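**Gripper stops with fault 504 partway through a fold**

Posted 26/11/2022 by Pauline Staniforth

Two-arm Buneck cell, folding tank tops. Since October the right gripper closes on the hem, then opens and throws fault 504. It ran 100 cycles clean after the last calibration. Now I get 2 or 3 before it quits. Power cycling clears it for a bit. Any ideas?

**Answer 1**

Mine did that. Bad cable. Swap it.

**Answer 2** (Zahira Setiawan)

On the Enness controller 504 is a force mismatch between the fingers. Power off and lock out before you put a hand in there, then check both tips for wear and redo the zero with nothing between them.

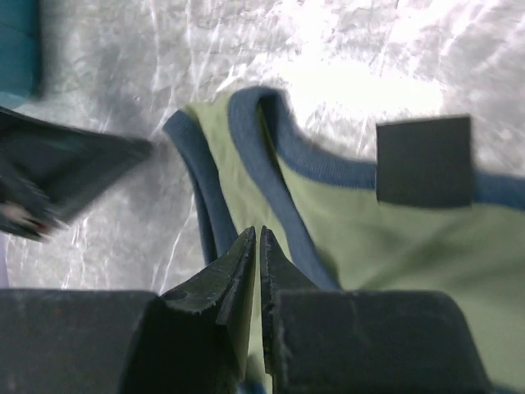 Worn tips were my problem too, and it took me a week to look at them. I run green tops with blue ribbed trim over a shiny, crinkled sheet, and the angled black tips have rough edges. With the trim doubled over, one tip can land on fabric and the other on the sheet edge, so they load unevenly. Try a flat single layer first. If it still faults, it's the sensor.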